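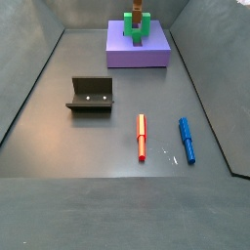

So the money question! I promised I'd get to it, and a few of you have been asking (hi, Mutua Shirima, yes, I read your very long email).

I went in thinking the arm would eat the whole budget. Nope, it's all the little stuff around it. The new gripper fingers from Zollenico were $115, and I bought 2 sets, which felt silly at the checkout and doesn't now. Coloured pegs and blocks, $47 with postage. Then brackets, screws, a grey bin with proper walls so I'm not crawling under the bench after things... you get the idea.

The big one still to come is a better camera. I've pencilled in $400 and I'm torn between going new or waiting for something second-hand to pop up on the Rasadstead boards. My favourite option is obviously new, my bank account's favourite is to wait until July.

If you're planning your own setup, put the parts list in a spreadsheet before you buy anything, and add a line for postage! I forgot it completely and had to push the spare power supply back a month.

Cable prices next time, once Giravham get back to me with a quote.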